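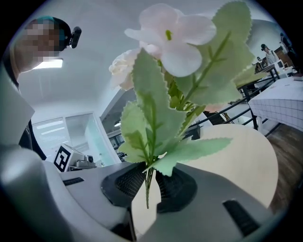 Fake flower, thin stem, held upright in the pads.

8/5/20 -- Curnthorpe summer project, flower arranging task

Great day on the hand-held gripper! The stem task is the one I was dreading (so thin, and all that leaf flopping about on top) and it's turning into my favorite. Pick a stem off the table, bring it up straight, lower it into the vase. We logged 17 good runs before lunch and then I lost track because I was having too much fun.

Grip notes. Grab low, well under the leaves. If a saw-toothed leaf gets between the pads the stem rolls as soon as you tilt your wrist. The two-blossom stem is top heavy and wants to swing, so go slow on the lift -- slower than you think. Close all the way before moving. Half closed looks fine on screen and then slides.

Total for the set is now 859 clips, 606 of them labeled. Labeling is behind, my fault, I'll do a batch tomorrow. File names still start with "tlapale" from the old folder. Leave them alone for now, the loader script expects it.

Marker board: please don't move it between runs. If it does get bumped, start a new session and write the time down here.

Still want to try: the same stem lying flat, two stems at once (!), and a left-handed round. Would love to have the first trained policy going by the October demo. The Fududness team is doing cups and spoons, so flowers are all ours.

To do: recharge head cameras, wipe pads, back up to the Tradiline drive.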